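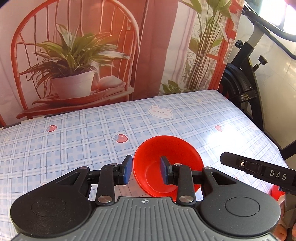
Ticket 400 - Roots show archive: wrong songs under the right names
Status: Closed, then open, then closed
Opened by: Rhona Hepburn
Handled by: Fraser Crichton
Show: The Pumoda Hour (old-time, gospel, jug bands, whatever Rhona found in a crate)
Software: Keleo playout, Flester archive player

Rhona, first message:
The online archive of last night's show has the playlist sliding. It starts fine. By the second set the page says we're hearing a string band and what comes out is a Baptist choir. By the end it credits a solo banjo tune to a nine-piece gospel group, and I have had mail. Listeners to this program do write in. One of them included footnotes.

Fraser:
Is the audio wrong or are the titles wrong?

Rhona:
The audio is perfect. I was there.

Fraser:
Fine. Pulled the log from Keleo and compared it with the archive page. The first three tracks match. Track four shows up 15 seconds early on the page, and from there it gets worse. By track 26, the closer, the page is 109 seconds ahead of the sound. So it's drifting, and the drift only grows after certain tracks.

Tried so far:
- Cleared the Flester cache. No change.
- Rebuilt the playlist page from the log. Same page, same mistakes, newer timestamp.
- Checked the clock on the studio machine. It's correct, which surprised me more than it should have.
- Restarted Keleo. It came back in a good mood and fixed nothing.

Rhona, are you editing tracks before you load them?

Rhona:
I don't edit. I tidy. Some of these are home transfers from 78s and there's a good long stretch of needle noise before anyone plays a note. I leave it in because I like it.

Fraser:
So you don't tidy.

Rhona:
I tidy the labels.

Fraser:
Found part of it. Keleo has a setting called "Skip quiet intro," and it's on. It decides surface noise counts as quiet and jumps to the music, but it writes the full file length to the log. Hmm, no. If that were all, the page would run late. It would think each song lasted longer than it did. We've got the page running early. Leaving this paragraph in as a monument.

Turned the setting off anyway on the test machine. Played the first five tracks with the log open. Track three is listed at its proper length and the music goes on well past it. Rhona, what's different about track three?

Rhona:
It's the Chae transfer. He sent me a whole folder. Lovely stuff, he slowed a few of them down a touch because he thinks the old discs were cut fast. He's right, too. Listen to the fiddle.

Fraser:
Slowed them down how?

Rhona:
He said he "changed a number."

Fraser:
He changed the sample rate in the file header and left the old duration in the tag. Keleo plays by the header and logs by the tag. Every Chae transfer therefore lasts longer on air than it does on paper, and everything behind it slides. Checked the other tracks in the show where the gap grows. All from the same folder.

Fix:
1. Re-saved the slowed files as new WAVs at the normal rate. They sound the same. The fiddle is still in the key Chae believes in.
2. Deleted the old duration tags and had Keleo scan the folder again.
3. Corrected last night's log by hand and republished the page.
4. "Skip quiet intro" is now off for this show. It was innocent but I didn't care for it.

Closed 2019-07-13.

Reopened by Rhona:
Titles line up now, thank you. The banjo player has been given back his tune. But the page lists the jug band set under "Smooth Jazz."

Fraser:
The rescan filled in blank genres with the default. Changed the default to "Unknown."

Rhona:
Can it be "Roots"?

Fraser:
It's "Roots" now. Please ask Chae to send the next folder to me first.

Rhona:
He already sent it. I've loaded it for next week.

Fraser:
Closing this one. Will open a new ticket for the folder.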